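Tirow audio guide at the Tralis, Brernton: worth the $7?

Posted Thursday, June 26, 2025

Quick one, train in a bit. Went to the Tralis for the Granström show (printing house, posters and trade prints, the big loan everybody in Brernton has been putting on their calendars) and rented the new Tirow guide at the desk. Wanted to write up the guide more than the show. The show has been reviewed to death already. The guide hasn't, far as I can see, and it changes the visit a lot. For better and for worse.

Basics. $7 on top of the ticket. Little gray handset on a neck strap, one-ear speaker or plug in your own headphones. Bring your own. The holding-it-to-your-ear thing gets old by the second room, and the volume leaks, so you end up hearing a stranger's stop ahead of you. They want an ID as deposit. Fine. There is supposed to be a phone version too but the desk couldn't make the code work and neither could I.

27 stops. 130 works on the walls. So you do the math, most of what's hanging gets silence, and that's OK, I don't want a voice on every last thing. But the choice of which 27 is strange. Room one has stops practically on top of each other. Then the long gallery, which is where the best sheets are, the travel posters and the soap ads and the labor notices all hung together, gets almost none. You walk down it waiting for a number.

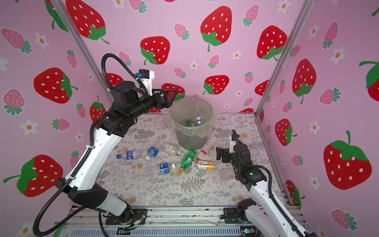 Narration. Two voices, one reads the history and the other reads letters and order books from the printing house. The order book bits are terrific. Somebody in 1911 or whenever complaining about the red ink again. Paper arriving damp. A customer who wants the lettering bigger, then bigger, then smaller. Dry little entries read completely flat, and I stood there grinning at a poster for oat biscuits. More of that please. I would pay the seven dollars for only that.

The history voice is another matter. Careful. Very careful. Everything "raises questions" and "invites us to consider". Which questions? The show has a wall of strikebreaking notices hung right next to the union posters, same shop, same year, same press probably, and the guide has maybe a minute on the typeface. The typeface! The typeface is lovely, no argument. But a printer taking money from both sides of a strike is the most interesting fact in the building, and you'd never know it unless you read the small label down by your knee. Labels are too low all through, by the way. Gray on cream. Bring glasses.

Felt like somebody got nervous. The catalog isn't nervous, I flipped through it in the shop and it has a whole essay on exactly this. So the museum knows. It just decided that people who rent a guide don't want it. I do want it! I think plenty of people do. 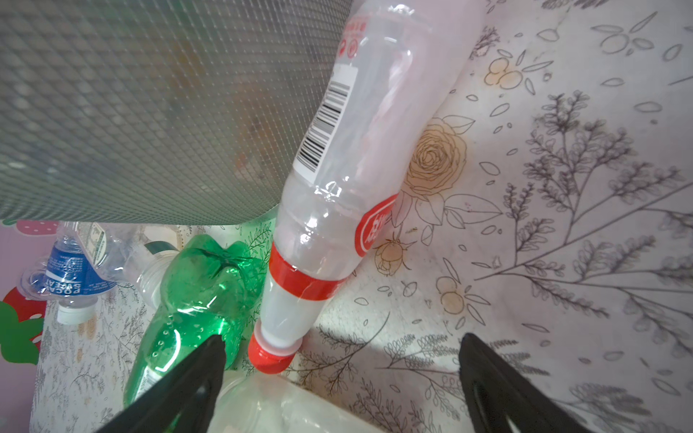

Clear plastic bottle with a red cap, beside a gray mesh panel.

Navigation, then. Type the number, press the green key. Works. No fancy location stuff, and I'm glad, the one I had at another museum in May kept starting stops for paintings on the other side of a wall. With the Tirow you're in charge. Skip, back, pause all have proper buttons you can feel without looking down. Whoever did the buttons did a good job.

The screen is less good. Small, and it shows a picture of the work you're already standing in front of. Why. I can see it, it's right there. Could have been a detail, or the back of the sheet, or the sketch. There are a few stops where they do this right, stop 9 shows the proof with the printer's pencil corrections and it's the best thing on the whole device. Then it's back to thumbnails of stuff on the wall.

Total running time is 67 minutes if you listen to all of it, says the leaflet. That's without walking or looking or waiting for the family in front of stop 4 to move on. I gave up on playing everything somewhere past the middle and started picking. Better visit after that. If you only have an hour: room one quickly, the order book stops, the proof room, then headphones off for the long gallery and just look.

Battery died on me in the last room. Got a low battery warning and then it was off, so not much of a warning. The desk swapped it right away, no fuss, but the new one didn't know where I'd been, and I had to go digging for the half-finished stop. Ask for one off the charger and check the little bar before you put it round your neck.
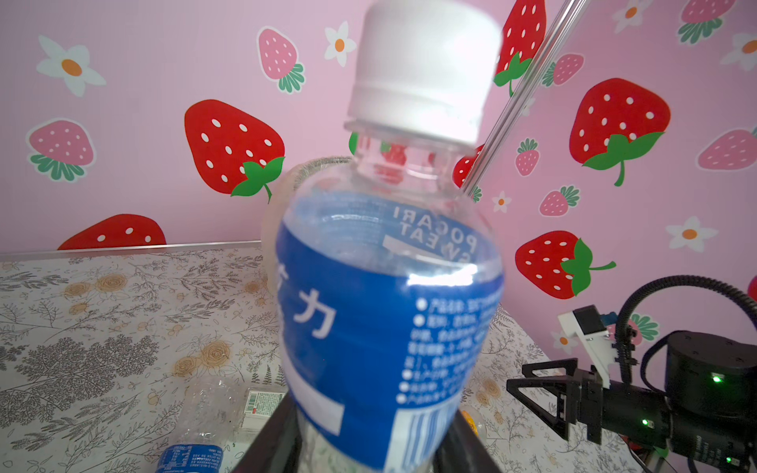 Kids' track. Tried a few stops of it, out of curiosity. It's better than the adult one?? Shorter, livelier, asks you to find things. "Find the poster where the artist ran out of room." I looked. Found it. Had walked right past it on the grown-up track. There's a bit on how you pull a print in more than one color, stone by stone, that explains the thing more clearly than the big panel text or the video in the side room. If you don't know how lithography works, do the kids' stop first and don't be embarassed.

Language options, I only checked English, so can't say. There were a few listed on the start menu. Transcript exists on paper at the desk, large type, free, you need to ask for it. They should say so on the sign. A friend who doesn't hear well would have loved it and had no idea it was there when she went. Also honestly just nice to have for reading on the bench. Benches are good here, real backs on them.

Sound quality good. No crackle. Music under the intro, a bit much, somebody really leaning on that cello, then it goes away and you're left in peace.

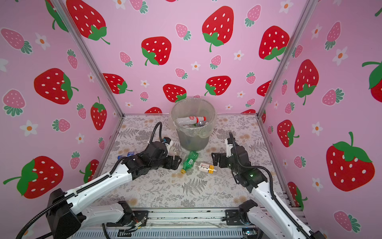
One more gripe and then I have to run. The ending. Last stop is the modern reprints, and the guide basicaly turns into an ad for the shop. Same voice, same serious tone, telling me the reprints are made on archival paper and available in three sizes. Come on. I'd just spent an afternoon with a show about a company that would print anything for anyone who paid, and maybe that's a joke on somebody's part, but I don't think it was meant as one.

Would I rent it again? For this show yes, with the caveats. Play the order book stops, do the kids' track in the litho room, skip the history voice when he starts inviting you to consider things. If you're going with someone, get one handset and a splitter, the desk doesn't mind. If money's tight, skip it, take the free transcript and spend the difference on coffee. The café is upstairs now, not where the map says.

Good: buttons, sound, order book readings, the pencil proof at stop 9, kids' track.

Bad: battery, thumbnails, hardly anything in the long gallery, shop plug at the end, way too polite about the strike material.

Return box is by the coat check, not the main desk. I had my ID back in a minute. Show's on through the summer, and mornings are much quieter.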